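Write down what counts as done

I love a good one-page standard, and lace work badly needs one! We ran 145 tries on shoe handling at Pukeo in January and argued over almost every one, all for want of a line saying what "done" meant. Is a lace gripped near the tip as good as one gripped at the eyelet? Pick an answer, put it on paper, and suddenly three people score the same run the same way. I'd add a rule on worn fingertips too: log them before the first try, every session. Slack laces are such a wonderful test, and they deserve fair scoring.

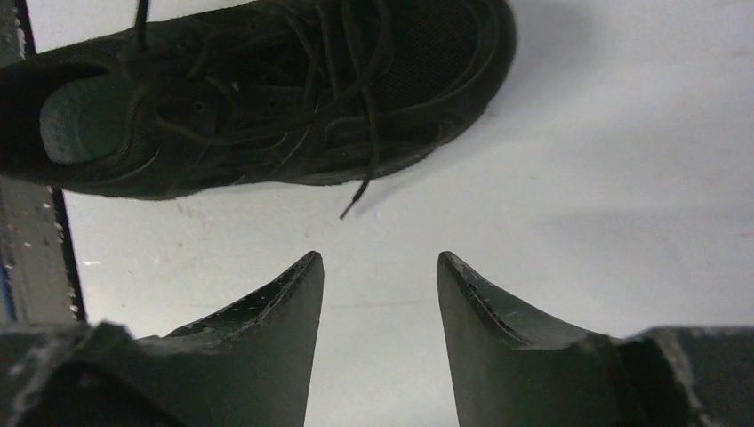
Natália Krajčí replied that one page is fine for scoring, but she would want the stop rules on a separate sheet, taped up where the operator stands.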